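## Part 2: Bedtime Pack-Away with your Sunduvham Plush Fruit

Welcome back! If you've finished Part 1, your fruit are brushed, their tags are snipped and everyone in the house has a favourite already. Now for the bit we love most: turning the end-of-day tidy into a game you can play right on the bed.

**You will need**

- Your plush fruit (the Trelton starter set is plenty for a first go)
- One open basket with holes in the sides
- A bed with the doona and loose blankets pulled off

### Setting up

1. Smooth the bottom sheet with the flat of your hand. Plush fruit love to roll into a dip, and the round ones are the worst for it!
2. Stand the basket upright near the head of the bed, on the mattress and well clear of the edge.
3. Put the fruit down in a loose bunch within easy reach of whoever is packing.
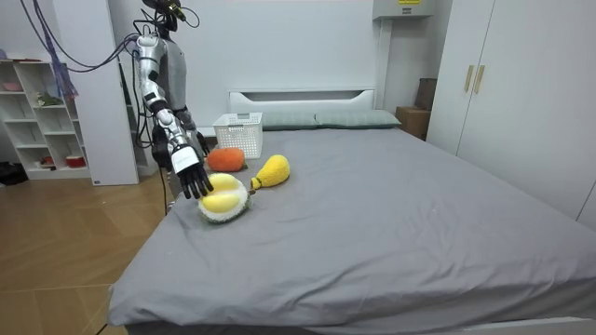 4. Agree on an order before you start. Revathi Rodrigues, who designed the set, always goes biggest first, but colour order is just as good (and much louder with two kids calling it out).

> **Note:** The durian opens to show the yellow fruit inside. Pack it with the flesh facing up so the spiky rind gets a rest from being squashed.

### Packing

5. Lift each fruit by its narrow end if it has one. Round fruit can be scooped from underneath.
6. Hold it over the basket and lower it past the rim before letting go. Dropping from a height is great fun, but the fruit bounce out again.
7. Start with the durian on the bottom and lay the longer fruit on top, leaving a bit of air between them.

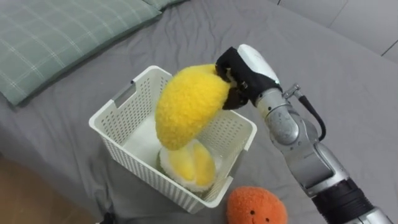 *Step 6: long yellow fruit going in over the durian.*

> **Caution:** Never lift a fruit by its stem or cap. They're stitched on firmly, but they aren't handles. If one comes loose, take that fruit out of play until it's mended.

### Playing it again

Want another round? Tip the basket gently, spread the fruit out and swap jobs.

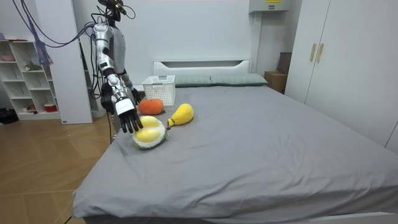 Colour calling is the version Harish Nambiar plays with his nieces, and it works from about the age when they can name a few fruits. One person calls, the other packs. Start with a clear run of easy ones: the orange fruit in front of the basket makes a good opener, and the yellow pear can follow it. Save the durian for a shout of its own! Older kids can close their eyes and go by feel, as the textures are different enough to tell apart once you've had a few tries.

### Storing and spares

8. Keep the basket open overnight. A lid traps damp after washing day.
9. Replacement caps and stems are listed under part 286 in the Vonddale spares sheet, and the bigger stem for the pear is part 621.

Washing and drying are covered in Part 3.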